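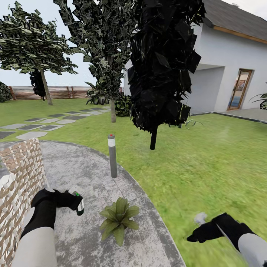 "We Still Share the Dog, the Dentist and the Lake House": Ustyna Hutsuliak on Divorce, Dinner and Season Two

Ustyna Hutsuliak has ordered soup, and she would like it noted that she ordered it herself. "Last time someone interviewed me, they wrote that I picked at a salad," she says. "I have never picked at anything. I had two lunches that day."

So, for the record: soup, then bread, then the rest of the bread. We are in the back of a restaurant she asked me not to name, because it is the only one in the neighborhood where the waiters have not seen Plillia, the family drama that turned her from a working actress into a woman whose grocery cart gets photographed. The second season starts in November. Her ex-husband, the director known to everyone, including his own mother, simply as Lusov, shot every episode of it.

They separated before the first season aired. They finished the divorce paperwork, she says, in a trailer, between setups, on the back of a catering menu.

"Not the legal part. The legal part was on very expensive paper. But who gets what, that was on the menu. I still have it. On one side it says I get the blue couch and on the other side it says lentils."

The gossip sites gave the working arrangement a few weeks. One ran a daily countdown to the day she would walk off the set, and had to restart it twice. She read all of it, which she does not recommend, and even sent one of the articles to Lusov with the spelling corrected.

What people want to know, she understands, is whether it is awful. She puts down her spoon to consider this.

"It's awful the way any job is awful at five in the morning. He says, 'Can you do it again, smaller?' and I think, I was married to you for 13 years, I know how to do it smaller. But then I do it, and it's better, and that's annoying too."

They took the family vacation together again this winter, at the lake house neither of them was willing to give up. There are two children, whose names she keeps out of print, and a dog named Camell, whose name she is happy to spell for me. It was meant to be Camel. Her son was six when he filled out the form at the vet.

The trip drew the usual headlines. A photo of the former couple carrying one end each of a mattress was described in one magazine as "intimate." Hutsuliak finds this very funny and also slightly insulting to mattresses.

"We were moving it because the dog had been sick on it. If that's the spark coming back, I don't know what to tell people."

Was there any spark? She gives me a look I recognize from episode four, shortly before the sister-in-law leaves town.

"There was a 1000-piece puzzle. It was a picture of cheese. We got the edges done and then we had an argument about whose idea it was. So no."

The lake house, she explains, runs on rules. He gets the downstairs bedroom and the coffee maker. She gets the upstairs bedroom and the right to complain about the coffee. New partners are welcome in theory. In practice there has been one, his, who came for a weekend and beat everyone at cards. "I liked her enormously," says Hutsuliak. "I was sorry when they broke up. I told him he should have asked me first."

For a second opinion I called Tülin Ersoy, who plays Hutsuliak's mother on the show despite being, as she brings up within a minute, only eight years older. Ersoy has known both of them since they were all in a touring play called Işık, which closed early and which none of them will discuss in detail.

"They were terrible at being married and they are quite good at being divorced," Ersoy says. "Some people find their subject late. When they were together they were so polite it made you want to open a window. Now she yells at him about the lighting and he yells back, and then they share a car home to see the kids."

Does she take sides? "I take the side of whoever is driving."

Ersoy also passes on, without being asked, that Hutsuliak cried at the wrap party. I bring this back to Hutsuliak by phone a few days later. There is a pause, and what sounds like a dishwasher being closed with some force.

"I had something in my eye. It was a speech. He made a speech, and he thanked the drivers, and the woman who does the wigs, and then he thanked me last and got my name right. You'd be amazed how many men can't manage that in front of 200 people."

She says she has not decided about a third season. The offer is there, and so is a play she likes, with a part that would keep her in one city and let her sleep until seven. Lusov, for his part, has told the network he will come back if she does, an arrangement she describes as "either loyal or lazy, and after all this time I can't tell the difference."

There is also the matter of her next birthday, which he is apparently planning. She knows this because he used their old shared calendar, which still sends her a reminder 24 hours ahead of everything he does, including haircuts.

"I've asked him to take me off it. He says he doesn't know how. I don't know how either. So I know when his teeth are being cleaned." She thinks about it. "It's the same dentist, so sometimes we go together."

Back at the restaurant, the check had come with a small plate of mints, and with it a waiter holding his phone in the manner of a man who has been working up to something. He had, it seems, started the first season the night before.

"Don't get attached to the uncle," she told him, and took the mints.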